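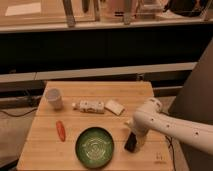
Projects > Student Reports > Madar Arm Cell > Equipment Plan

Team: Chanida Onsri, Esben Nørgaard, Lorena Carrasco

4. Budget and purchasing

Total we were given: 1027. Spent so far 600, all of it on the spare gripper and mounting plate from Urquijo. Shipping was 75 — more than we planned, should of asked for a quote first.

Still to buy:
- fingertip pads, two sets
- longer power cable
- second camera mount (57 at Nuso, Esben checked)

Table props cost us nothing, bowl and cup came from home. Not buying more of those untill the pick tests are done. New tabletop from Amwood — dropped, no money for it. Maybe July.

Open: who signs for the camera mount? Lorena to ask.

Related reports
Cable Routing Notes
Gripper Choice, First Draft
Parts List

Contact the lab | © Madar Student Projects | Back to top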